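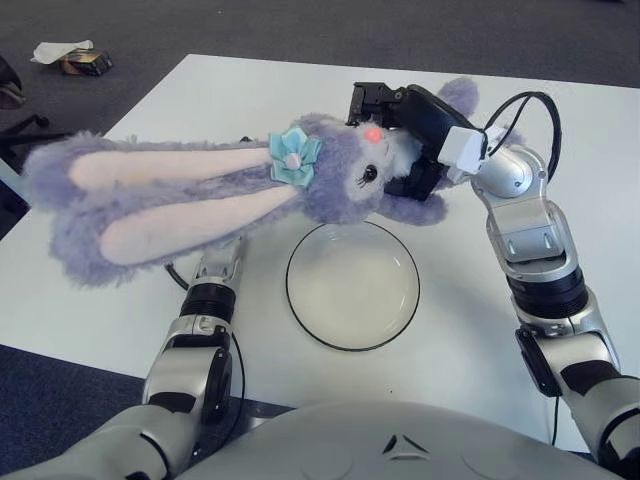

Asley Toy Library: where we've got to, August 2020

Hello all, and thank you for being patient with me. I know the Mulder fund likes these reports short, and I will try, but it has been a strange half year and some of it needs explaining.

When you signed off on the grant in February the plan was simple. We'd open the toy library in the back half of the old feed store in Asley, let families borrow toys four at a time, and run a van out to Skumine every other week. We had the doors open for 19 days. Then everything shut, and I spent the spring at my kitchen table with a phone, a spreadsheet and a very large pile of jigsaw puzzles.

What we did with the closed months

Mostly we cataloged. The donated toys had been coming in faster than I could write them down, and the shutdown let me catch up. We now have 1,394 toys on the list, each with a number, a photo, an age range and a note of any missing parts. Of those, 1,056 are ready to lend. The rest are waiting on cleaning, batteries, or (in the case of the train sets) somebody with more patience than me to sort out which track goes with which engine.

I changed the catalog system halfway through, which cost us nearly three weeks. The free one we started with couldn't handle sets, so a tea set went in as a single item and there was no way to say it had come back short two cups. We moved to Nolik, and I like it a lot. Families can look through the list from home and reserve what they want, and it sends the reminders for me. The yearly fee was not in the original budget. I moved money over from printing to cover it, as we agreed by email, and the printing line is now close to empty. I don't expect that to hurt us, as hardly anyone is picking up flyers right now.

Porch pickup

We started lending again in June, by pickup only. You reserve online, I bag it up, and you collect it from the side porch in a half-hour slot. I was worried people would find it cold compared with letting the kids loose on the shelves, and a few have said so. But it has also brought in families who never came to the open days – parents on night shifts, grandparents with one child staying for the summer, a mom with twins who told me she'd sooner eat the puzzles than bring both of them into a room full of toys!

Building toys and pretend food go out the most. Board games for the over-eights are never on the shelf. Soft toys are slower than I thought they'd be, and I do wonder if parents are nervous about them, so I've written the washing routine out in full on the website. Hard plastic gets washed with soap and water, rinsed and air dried. Fabric goes through the machine and then the dryer. Wood gets wiped down and left to stand. Everything then sits for three days before it goes back on the list. That wait is the real limit on how much we can lend, and I'd like to buy more shelving so the resting toys aren't stacked up in the hallway.

The Skumine run

This is the part I'm least happy with. We've managed nine trips, and I had hoped for a good many more by now. For a while we had no place to park, because the school lot was closed, and then the van needed a new alternator. The trips that did go ahead went well. We set up in the gravel lot beside the ball field and hand out bags through the side door, and there is usually a line before I've got the brake on. I'd like to move to a weekly run in the fall if we can afford the gas.

Money

Spending is under budget overall, mainly on heat and lighting for the months we were shut. The repair line is over because of the van. Soap, bins and laundry have come to more than I guessed, and I'd like to keep a separate line for them from now on. The full sheet is attached, along with receipts. One receipt for storage bins is missing and I'm still chasing the store for a copy.

What I'm asking for

I have two requests. First, could we carry the unspent heat and light money over and use it for shelving and the Skumine gas? Second, could we push the family survey back to next spring? We promised you one at six months, but asking people how they like a room they haven't been allowed into doesn't seem worth the paper.

I also need to know whether you want the age ranges reported in the old bands or the new ones. Your form has the old bands and your guidance notes have the new ones, and I've filled in the old ones for now. If that's wrong, let me know and I can redo it in an afternoon.

The next report will have the fall numbers in it, and news of the train sets, if there is any.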